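Folding Striped Polo Shirts

Drurkis is a small shop selling secondhand and end-of-line knitwear, mostly polos and light sweaters, out of two rooms in Priston. We added 22 new pieces to the gallery this month. Most are short-sleeved shirts left over from the July sale, and the rest are plain crew necks in larger sizes.

A few buyers asked how we get a polo flat enough for an 80-liter storage box without crushing the collar. This page covers one striped shirt, navy and white, with a white collar. Updated 2020-10-11.

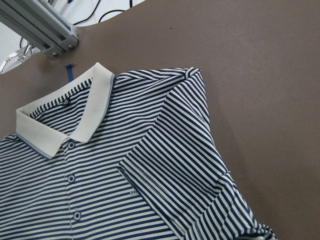

Collar, buttons and placket, with one sleeve across the chest. The edge of the collar has a thin blue stripe.
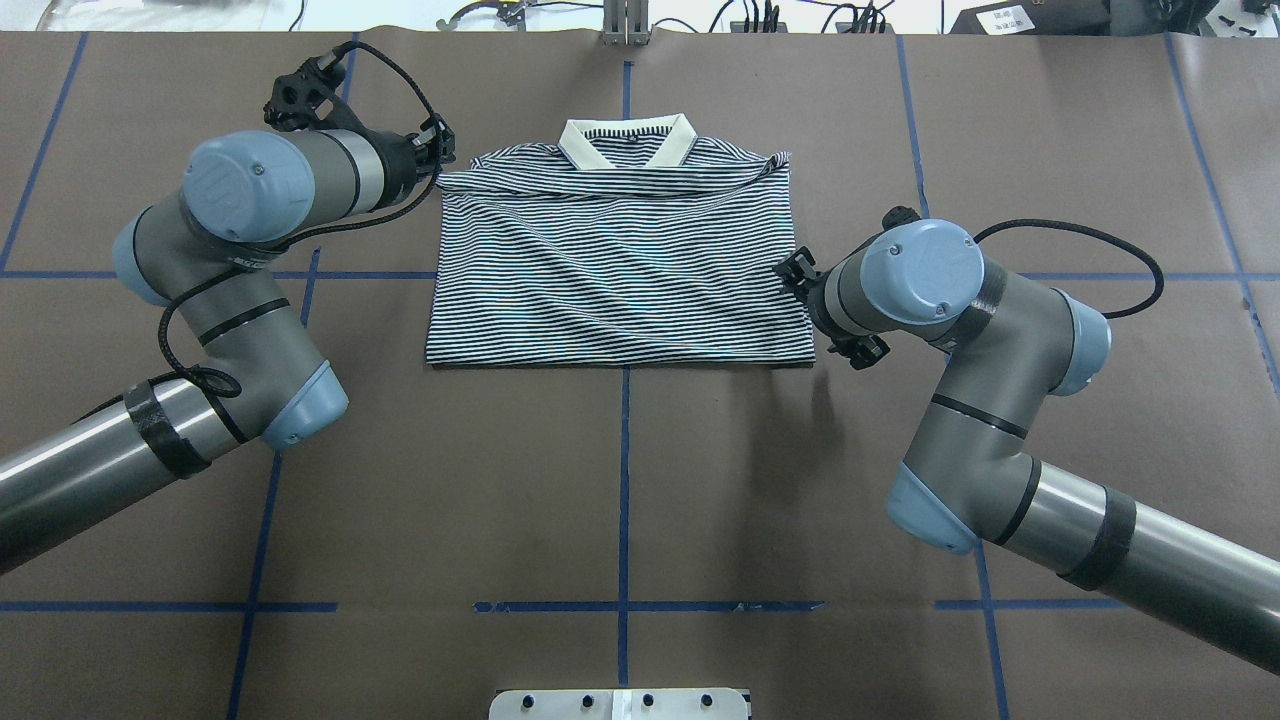

Folded to a block, sleeves under, collar at the top. A few creases are left through the middle.
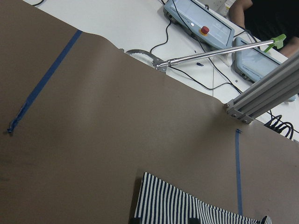

Narrow stripes on brown paper, with blue tape on the paper. 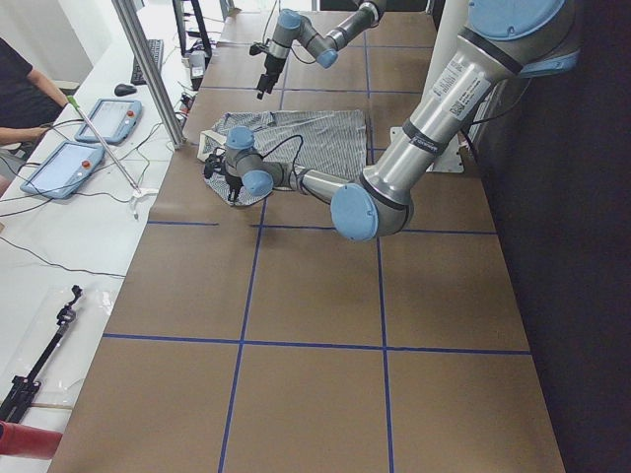
The cloth loosely spread and crumpled, with a tape grid on the table.

Drurkis

The method is the same for any knit polo. Button the placket all the way up and lay the shirt face down. Smooth it from the hem toward the neck. Bring each side in to the edge of the collar, with the sleeve laid back along the fold, then bring the hem up in one turn. Flip it over and set the collar last.

Stripes make the job easier. If they run level from one side to the other, the fold is straight. With plain shirts we go by the side seams.

Paper gives a better surface than a bare table, as knit slides less on it. We buy ours on a 400-foot roll from Martinelli and change the sheet when it gets soft.

For washing we use Flosodine at half the amount on the bottle, cold, and dry the shirts flat. Hangers stretch the shoulders on this weight of knit.

Striped polos are under item 783 in the list. Sizes run small, so check the chest measurement before ordering. Shirts ship folded in tissue. Returns should come back folded the same way, with the buttons closed.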